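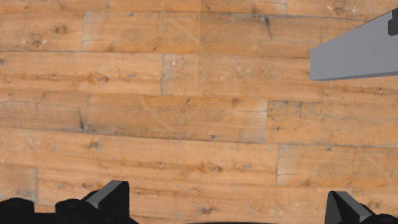 Wood plank floor, seen from above. Rendering.

When Bernd Petersen took over clinical teaching at the Kakberg School of Nursing, students spent a single afternoon learning how to talk with patients who are hard of hearing. Most of that afternoon was a slide show.

"They came out knowing the parts of the ear," Petersen said. "Then they went on the wards and shouted at people."

The school now runs a 12-week course on the subject, required for all second-year students. It began in February with a group of 48, split into small sections that meet in the late afternoon after ward hours.

Petersen worked as a nurse at Kettler Hospital for 10 years before he moved into teaching. He said the idea came from discharge calls. Patients would phone back asking about doses that had already been explained to them.

"They had nodded through the whole thing," he said. "I would have nodded too. You're tired, you want to go home, and the person in front of you is talking into a chart."

Four patients from the Kerncombe clinic help teach the sections. They play no roles. Students take their actual histories, and afterward the patients tell them which questions they missed. One of them lip-reads and stops the session whenever a student turns away.

"The first week she stops it a lot," Petersen said.

Students also learn how to book an interpreter, how to check a hearing aid battery and when to write things down. Petersen said the writing was the part he had to argue for. Some instructors felt it took too long for a busy ward.

He does not claim the course has changed care at the hospital yet. The school plans to compare discharge calls before and after, but that work has not started. Plurgate College has asked for the course materials, and he has sent them the first half.

"The second half still needs fixing," he said. "The section on masks is thin, and the students told me so."

The next group starts after the summer break.

Last updated: 4:10 p.m.

12 shares | 4 comments

Related
Kerncombe clinic extends evening hours
Night shifts and new nurses: what students say
Kettler Hospital reopens its outpatient wing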